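Skiven is looking for a sorting and packing assistant (part-time, from September)

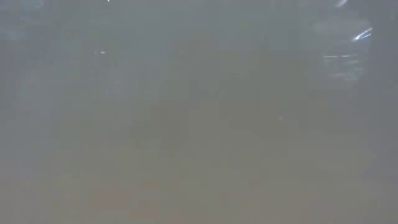
Skiven is a small company which collects used household things, checks them, and sends them out again in boxes to people who are moving into their first flat. We work from one long room on the ground floor of the Nadel building. We are now looking for one more person for the sorting and packing tables.

What you will do

You take things from the incoming shelves and decide where they belong: kitchen, bathroom, desk or repair. Some decisions are easy, some are less. A cup with a small chip goes to repair, a cup with a crack goes out. You wrap the breakable things in paper, put the heavy ones at the bottom of the box, and write the packing list by hand. On Fridays the tables are cleared completely and wiped, also underneath.

You will also help with the Nnaji boxes. These are the large ones for families, and they have their own list, which is hanging beside the door. Please do not mix it with the normal list. We had this problem in spring and it took us two days to put it right.

What we ask from you

You can stand for a few hours and lift a full box together with a colleague. You read and write simple English. You do not mind doing the same task many times. Experience in a shop, a kitchen or a warehouse is welcome, but we will teach you everything in the first week. A driving licence is not needed.

If you are sensitive to cleaning products, please tell us. For the tables we use Flurovex, which has a light smell, and we can give you gloves or other tasks.

What we offer

The job is 4 mornings per week, from Monday to Thursday or from Tuesday to Friday. The pay is 665 per month before tax, and travel inside the town is paid by us. Work shoes and an apron are given. There is coffee and tea, and a cupboard with a key for your bag. The contract is for one year and we would be glad to make it longer.

How to apply

Write us a short letter, half a page is enough, and tell us which mornings are possible for you. A photo is not necessary. Please put the number 1251 in the subject line, otherwise your letter can arrive in the wrong folder. Letters go to Mylene Salazar, who is also responsible for the work plan and can answer questions about the hours.

We invite people for one trial morning, which is paid. You will pack two boxes with us and then we talk.

Published 7/20/20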